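Notebook, September, a bit after 2

Third go at the walnut ink for the Cestgate labels. I simmered 700 g of husks, strained through an old pillowcase, and got a lovely brown – much darker than the Reltasa batch!
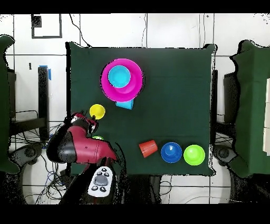 Word from the back bench is that it needs more gum arabic, and that the last lot feathered badly on cheap paper.

Fair enough. I added a spoonful and set 17 test strips to dry (the smell is something else).

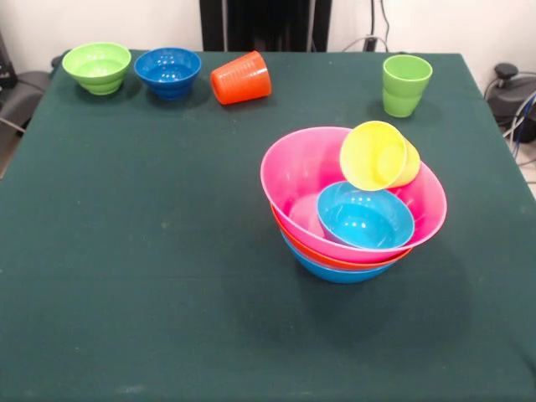 Tomorrow

Try the Khumalo paper first, then the blotter stock.

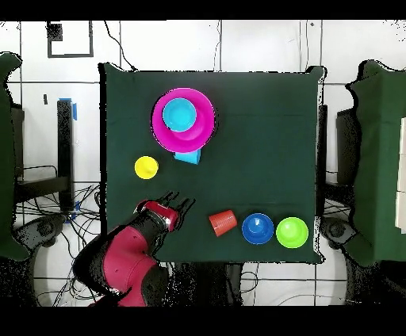

Bowls on the green cloth.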